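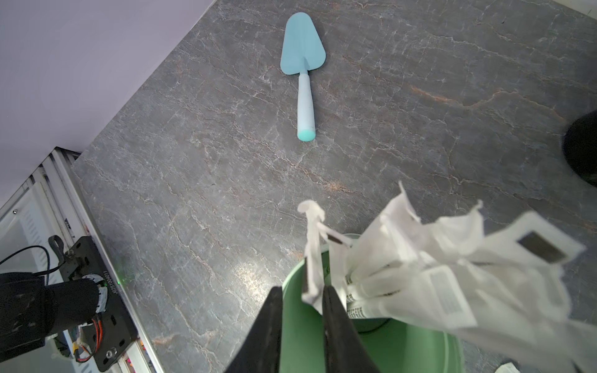 Stone tops and grit: how do you protect the finish? Mine is dark gray with rust veins, sealed 7 months ago. The light blue trowel sits right on the stone, the green bucket too.
atieno_o

Felt pads under the bucket. Hang the trowel.
n.kemppainen

Disagree on felt, it holds grit. Use silicone.

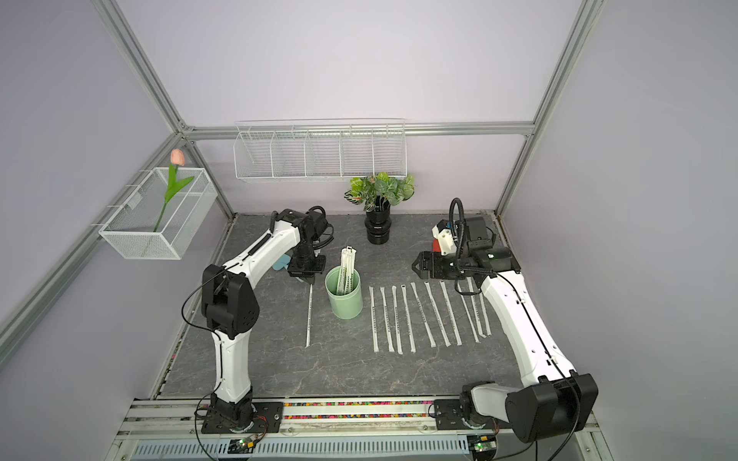 I replaced felt with silicone in December and wipe down every 25 days.
zoila_a

Silicone left rings on my Britham slab. Felt, washed weekly.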